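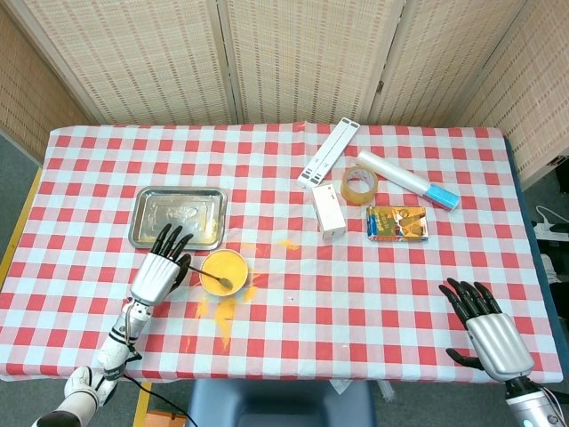

Sullex Spoon Transfer Set: Data Card and Fault Notice

Summary

The Sullex Spoon Transfer Set contains 500 teleoperated episodes of bimanual tabletop work with dry powders. It was recorded at the Mistevbridge site with two arms and two five-finger hands. This card replaces the earlier card and adds a fault notice affecting 18 episodes. Users who downloaded the set before November should read the notice before training on it.

Fault notice

During recording, operators reported that the spoon hand sometimes closed further than commanded while the spoon was in the powder. The effect was a short, sharp wrist movement and, in several episodes, powder thrown over the rim of the bowl onto the cloth. No person was hurt.

The review was carried out by Viktória Rácz. She traced the fault to the grip force filter in the Kotian control software. After a dropped packet, the filter held its last value and then applied the accumulated correction in a single step. The logged command and the logged joint position therefore disagree for a short period after each drop.

The emergency stop was pressed in 9 of the 18 episodes. In one of these, the arm did not halt until the command queue had emptied. This was treated as a safety matter, and recording was suspended until the stop signal had been moved to a separate line.

Affected data

The 18 episodes remain in the release and carry the flag grip_fault = 1. They are excluded from the default training split. Spilled powder alone does not indicate the fault; operators also spilled powder in normal use, and those episodes are not flagged.

Each episode is limited to 3000 time steps. Episodes ended by the emergency stop are shorter and have no success label.

Recommended use

Flagged episodes may be used for fault detection and for the study of recovery behavior. They should not be used for imitation learning of the scooping motion. Force values in these episodes should be read from the raw channel – the filtered channel is not reliable.

Known limits

Powder weight was not measured before or after transfer. Objects elsewhere on the table are not labeled.

Maintainer: Senthil Kamath, Clindonel

Last updated: November

Comments

dkr_lab: Does the flag cover the whole episode or only the steps after the packet drop?

S. Kamath: The whole episode. Drop times are in the events file.

marrow22: We had the old version and our policy learned the wrist jerk quite faithfully. Retraining on the default split now.

Contact the maintainer | © Clindonel | Back to top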